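Setley Fitted Sheet - Jersey Knit, Deep Pocket

In stock. Ships in 2 days, order before noon.

Soft stretchy cotton jersey. Feels like an old T-shirt. Elastic all the way round, not just the corners, so it stays put if you toss and turn. No ironing. Please don't iron it, theres no point.

Sizes: twin, full, queen, king
Colors: gray, oat, navy (navy back in March)
Fits mattresses up to 19 inches deep
Price: $51 queen, other sizes in the drop-down

Sheet only. Pillowcases sold seperately, see the Bresura set, same gray.

Washing - cold, with like colors. Tumble low. First wash on its own, the navy does bleed a bit. No bleach, no softener (softener kills the stretch). Some pilling in the first few washes is normal for jersey, goes away.

Putting it on: long side has a tag that says SIDE. Do the far corners first, then pull toward you. Thick topper? Go up a size.
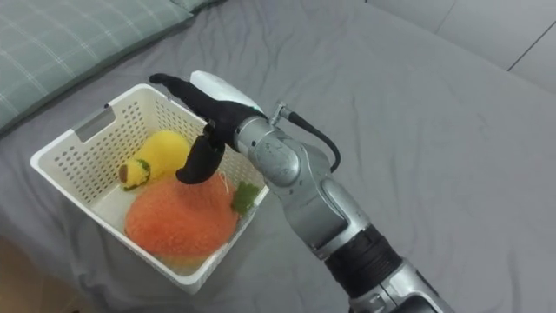
Returns - 51 days, washed or unwashed, we don't mind. Email Kiri Tawhiri in returns and put the order number in the subject line. Exchanges for size are free, you pay postage on color swaps.

Reviews

"Bought 2, one on one in the wash. Corners still tight." - Tamunoemi Akande

"Nice and soft, a little warm for summer. Gray is darker than my old Aliyu one."

Also from Setley: flat sheet, bed skirt, crib size (new).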